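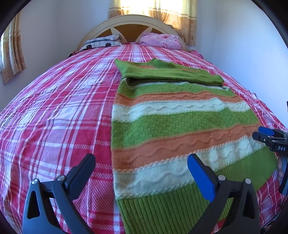
About Cluresham Knitwear Care

Cluresham is a small workshop that washes, mends and stores hand-knit and machine-knit clothing. We started with sweaters and most of our work is still sweaters, though blankets, cardigans and baby things come in every week too. We take in items by mail and over the counter.

Paraschiva Sandu opened the workshop in two rooms behind a fabric store. She had worked for 14 years as a finisher at a knitting mill, where her job was to check, press and fold. People kept asking her how to keep a heavy sweater from growing two sizes in the closet, and she began taking their sweaters home with her to fix. Ivana Quezada joined as her partner the next May and set up the mail-in service.

What we do

Washing. Each item is washed by itself, in cool water, with a wool soap. We do not tumble dry anything. Knits are dried flat on mesh racks and turned once.

Mending. Macarena Quiroga and Milagros Lagos handle pulled threads, moth holes, worn elbows and loose cuffs. Striped and textured knits take longer, as the pattern has to be followed stitch by stitch. If we can't match a color closely we send you a yarn sample before we start.

Folding and storage. Every sweater leaves us folded, never on a hanger. We also keep winter knits over the summer in cotton bags on open shelves. The storage room holds 700 bags and is usually full by the end of May, so please reserve early.

How we fold

We get more questions on folding than on anything else, so the basic method is given in full.

Lay the sweater on a bed or other wide flat surface, and smooth it from the middle out toward the sides. A bed works well for a big sweater because the sleeves have room. Fold the sleeves in. Bring the top down toward the hem in wide folds and keep each fold loose - a hard crease in thick yarn can take a full wash to come out. Raised patterns such as waves, blocks and braids should be patted down, not pressed. Leave the ribbing at the hem straight and unstretched. Store heavy pieces at the bottom of the pile, with no more than four to a stack.

Our folding class covers this and a few other methods, including one for narrow drawers. It is taught by Uriel Yáñez in the front room and has space for 12 people. Bring two or three knits of your own, at least one of them bulky.

Where we are

In 2019 we outgrew the two rooms and moved to 809 Zatitz Street, next to the Stirov shoe repair shop. The entrance is on the side, up a short ramp. Parking is behind the building.

Mail-in orders go to the same address. Put a note in the package with your name, a phone number and what you want done. We call with a price before any work begins. Return shipping is charged at cost.

Yarn for mending comes mostly from Vasylenko, a supplier that still sells small amounts of discontinued colors. If you have leftover yarn from when your sweater was made, please send it along with the sweater. We return whatever we don't use.

Page last updated 24 March 2021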